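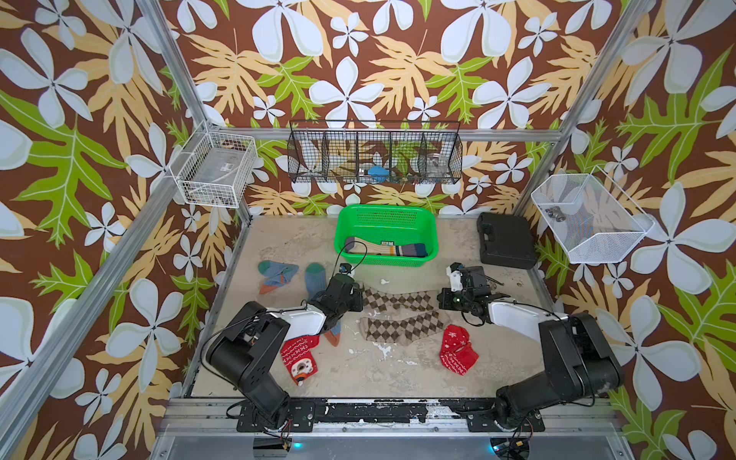
*Nutsugah, 17 November 2018*

# How to move a group chat to another app without losing half the group

Every few months a new messaging app promises to be the last one you'll ever install. The one going around now is Tuler. Before that it was Domix, and before that Sevar, which still has an icon on my second screen and no one I know using it. I've moved the same group of friends and neighbors three times. If you've decided to move yours, these are the steps that worked for me, with my doubts left in.

## Before you touch anything

Write down what is wrong with the app you have. If the answer is "it feels old," stay where you are. If messages arrive late, or the search can't find an address someone posted last week, that's a reason.

Then look at the new app's limits. The Tuler sales page says groups are "unlimited." The help page says 2000 members, and only 400 of them can post in a group on the free plan. Neither number will trouble a family chat, but I would like to know which other words on that sales page mean something different on the help page.

## Save the old chat

1. Open the group in Domix and tap the group name.
2. Scroll to the bottom and choose **Export chat**.
3. Pick **With media** if you care about the photos. The file will be big, so do this on Wi-Fi.
4. Send the file to yourself and open it on a computer.

Do step 4. The app will say "Export complete" either way. My first export had every message and none of the voice notes, and I only found out after I had left the group. As far as I can tell, voice notes count as "attachments" in Domix and have a separate switch under **Settings > Storage**.

Tuler does have an import button. I tried it with almost a year of messages. The text came through, every message had the date of the import, and replies were no longer tied to what they replied to. I deleted the result and kept the exported file in a folder.

## Set up the new group

1. Install Tuler and sign up with your phone number.
2. When it asks for your contacts, tap **Not now**. It will ask again. You can keep tapping **Not now**.
3. Tap the plus sign, then **New group**, and give it the same name as the old one.
4. Under **Privacy**, turn off **Let others find this group**. It is on by default – I'd check it again after each update.
5. Copy the invite link.

Set the link to expire. The default is never, and a link posted in a busy chat tends to travel.

## Get people across

Post the link in the old group with one plain sentence about what is changing and when. Pin it. Leave both groups open for a couple of weeks and post anything that matters in the new one first.

Some people won't come. They may not want another app, and I can't say they're wrong. Call them or text them. Plain texting is ugly and it has outlived everything on my list.

## Close the old one

Change the old group's name to "MOVED" and limit posting to admins. Don't delete it yet. I'm leaving mine up until January, by which time I expect to have had at least one invitation to something newer than Tuler.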